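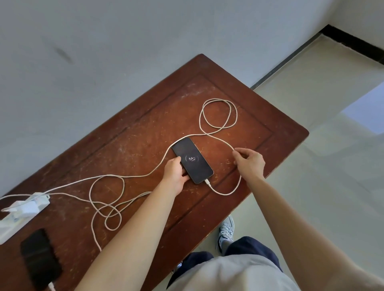

A scratched table against a white wall, its top framed by a raised border.

Anwara Weerakoon can tell you how old a family's youngest child is by the bottom eight inches of their furniture. Bite marks, she says, run out at about age three. After that come the forks.

"I love forks!" she says, laughing so hard she has to put her tea down. "A fork mark is four little lines, all side by side, and you know exactly what somebody was doing. They were bored and dinner was late."

Weerakoon has been repairing furniture in Mokdale for 19 years, most of them in a former feed store on Prendergast Street, and these days her waiting list runs into July. She trained as a bookkeeper. Her first job was a dresser she bought for herself at a yard sale, stripped in the driveway with far too much chemical, and ruined.

"I took off everything. All the color, all the dings, somebody's initials inside the drawer. It came out looking like a dresser from a motel. I kept it for years and I never liked it once."

The dresser changed how she works. When people bring her a table now, she asks them to sit down at it and show her which marks they would miss. Some look at her as if she were crazy. Others start pointing right away. One man found the ring from his father's coffee cup and asked her to work around it, so she did, and she still thinks it is the best job she has ever turned out.

Rawan Jaber was a customer before she was a business partner. She came in with a kitchen table from her grandmother's house in Mullholm, ready to have it sanded flat, and left two hours later with the table still in the back of her truck and a can of paste wax on the seat.

"I was a little annoyed," Jaber admits. "I had come to spend money! Then I waxed it that night and the scratches went soft and kind of golden, and I called her the next morning and asked if she needed help on weekends."

The two of them now run a repair evening they call Troltano, after a card game Jaber's uncles played. It started with 4 people and a borrowed heat lamp. Last year 105 came through over the season, carrying stools, jewelry boxes, a piano bench and one church pew that had to be walked down the street by six cousins.

Most of what they teach is simple. Clean first, with a barely damp cloth and a drop of dish soap, and let it dry overnight. Try wax before you try stain. For a white ring, Weerakoon likes a dab of plain mayonnaise left on for an hour. "People think I'm kidding," she says. "Go home and try it, then call me."

She does sand, and she wants that on the record. A splintering edge gets sanded. So does anything sticky. A deep gouge where crumbs collect will get filled if the owner is tired of digging it out with a toothpick.

Jaber keeps the log, a fat green ledger with a line for every piece the shop has taken in. The latest entry is number 3323, a nursing chair with one short leg. Next to it, in the column for instructions, the owner has written "fix the leg, leave the arms."

"Look at that," Weerakoon says, turning the book around on the bench. "She gets it. I can't wait to start on that one."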